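Ticket 622: volunteer sign-up form drops the training session choice
Opened by: Čestmír Mikuš, Tenier youth camp
Handled by: Amirul Govindasamy, Pamley support
Status: open

Čestmír, 09:40
Three teen leaders picked the October overnight session on the sign-up form. All of them show as "no training booked" on our side. Your help page says this can't happen if the field is set to required. It is set to required. I've checked it twice.

Amirul, 10:15
Thanks for getting in touch. Could you clear your browser's cache and try again?

Čestmír, 10:22
I'll do it, but I don't see how my cache loses an answer typed on a teenager's phone in Pleltport. Done. No change.
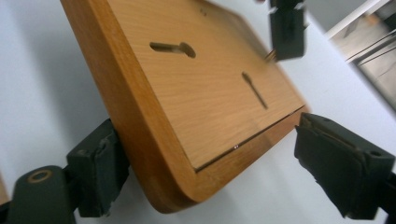

Amirul, 11:30
I've looked at the form itself. The notes box under the session list stops at 300 characters, and one of your leaders pasted in her whole plan for the woodwork hour. She writes about an orange-brown frame with rounded corners and a paler panel set inside it, then goes on to glue and sandpaper. The form may be throwing out the session choice when the notes run over. I've raised the limit to 2,000. Please ask her to send it again.

Čestmír, 13:05
She did, and hers now shows the overnight session. The other two left the notes box blank, so I doubt that was the whole story. They sent theirs again as well and still have no training booked.

Amirul, 13:50
Did those two sign up through the main page or through the Kopecký site link?

Čestmír, 14:10
The Kopecký link. Why would that matter? It opens the same form, or so we were told when we paid for it.

Amirul, 14:45
It opens an older copy that still has last year's session codes. I've pointed the link at the current form. Can you do a test entry under your own name?

Čestmír, 15:20
Test entry came through with the right session. I'm not closing this until both leaders have tried it themselves, and I'd like to know how many earlier sign-ups went to the old copy. Please leave the ticket open.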